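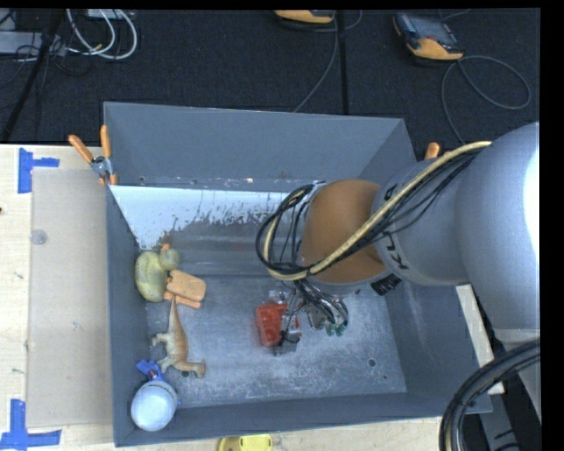 Raelene Hinds put it to us, after reading a draft of this section, that a demonstration tells you what a person managed to do with a robot and very little about what the robot has been taught. We think she is right, and we have kept her complaint in mind in what follows.

Figure 3. Bin-clearing task during data collection. The red object is at the gripper; the toys lie along the left side of the bin.

4.2 Hand guiding against remote control

It is often claimed that hand guiding gives better demonstrations than remote control, on the grounds that the teacher feels the contact directly. The claim is repeated far more than it is tested. We collected 340 demonstrations of the bin task, split evenly between the two methods, from 11 teachers. None had used the arm before. Each had the same written instructions and the same practice time, and each worked with both methods, in an order drawn by lot.

Policies trained on the hand-guided set cleared the bin in 78 per cent of test runs. Those trained on the remote-control set did worse, though the gap closed almost entirely when two teachers were left out. Khang Giáp and Phong Từ went back through the logs for these two and found long pauses above the bin in nearly every remote session, with the fingers opening and closing over nothing. A policy trained on pauses learns to pause. We are reluctant to call this a fault of remote control as such, and would be equally reluctant to credit hand guiding with the rest of the gap.

Toys against the wall of the bin were hard under both methods. Teachers who guided the arm by hand tended to push the toy along the wall until it turned, then pinch it. Remote teachers mostly came straight down and tried again if they missed. The first habit looks cleverer on video. It failed more often when the policy had to repeat it, as the push depends on force that the teacher's hand supplied and our recordings do not contain. The Norby method (Section 2) treats such pushes as if position alone explained them, and we could not get it to reproduce one reliably.

We also doubt the usual measure of effort. Teachers scored hand guiding as easier, but the scores were taken straight after each session, and sessions by hand were shorter. Bảo Văn repeated the questionnaire in July with the sessions made equal in length, and the preference shrank to a level we would not care to defend.

What can be said is modest. With this arm, this bin and these toys, the choice of teacher mattered more than the choice of method. Whether that holds for the Ekeo kitchen tasks, where the reported advantage of hand guiding is largest, we cannot say from our own data. The Ekeo results rest on demonstrations from the authors themselves, and we would like to see them repeated with strangers.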